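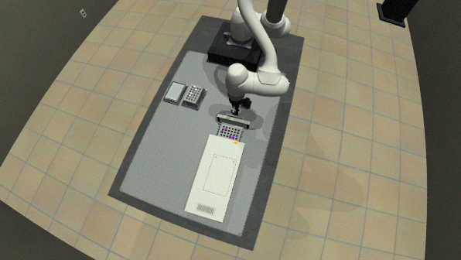

How to Regrout a Tile Floor

By Ingvild Wallin

Grout gets stained and crumbly long before the tile wears out. Replacing it is slow work, but you can do a small room in a weekend with hand tools.

Check the joints first. Press a screwdriver tip along them and mark any spot that gives. If a tile rocks or sounds hollow, reset it before you do anything else – new grout won't hold a moving tile.

Rake out the old grout with a grout saw, to a depth of at least half the thickness of the tile. Keep the blade in the middle of the joint. Vacuum twice, then wipe with a damp sponge and let the floor dry overnight.

Use sanded grout for joints wider than 1/8 inch and unsanded for anything narrower. Mix it to the thickness of peanut butter, let it stand ten minutes, and stir again without adding water.
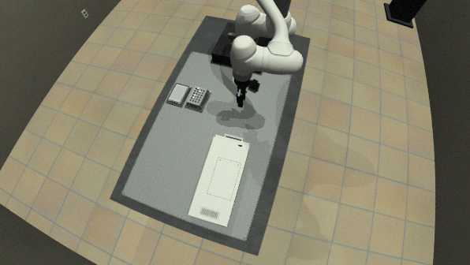

Work in patches you can reach without kneeling on wet joints. Hold the float at an angle and push the grout in diagonally, then scrape off the extra with the float nearly upright.

Wait until the grout is firm to a fingertip. Wipe in light circles with a wrung-out sponge, rinsing often. Too much water will leave the color blotchy. Buff off the haze with a dry cloth a few hours later.

Leave the gap along the walls free of grout and fill it with matching caulk. Stay off the floor for 24 hours, and check the bag for how long to wait before sealing.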